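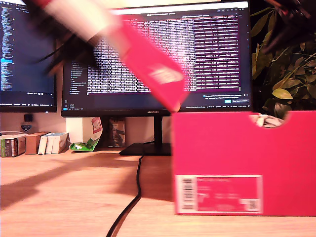

Vendwood, September 24, 2019

Re: [swap-list] Shoe boxes – keep or flatten?

Hi all,

Quick one before I run for the bus. Keep them! The pink ones especially. Bright magenta, finger hole in the long side, label with the barcode down at the left. Tissue can stay in, just scrunch it back down so it doesn't poke out of the hole.

Lids – please keep with their boxes. We had 6 odd ones at the Wadasano sale and they fitted nothing. If the pink of the lid matches but it won't sit flat, it's probaly from another size, put it to one side and I'll look.

Don't peel the labels. Takes the pink off with it. Plain sticker over the top is fine, write size and colour on that.

On 230 for the shelf at Bimar: yes that's still the depth in mm, so long side facing out, otherwise they hang over the front.

> Sorting the boxes at my desk this week and running out of room
> next to the monitors. Do we still want the shoe boxes or shall
> I flatten them for recycling? Some have lids, some don't.
> Also is the tissue any use to anyone? And was it 230 or 600
> for the shelf, I've lost the message.

600 is the width, sorry, shoud have said. Next drop-off at Xia is in October, will post the date when I have it.

Ta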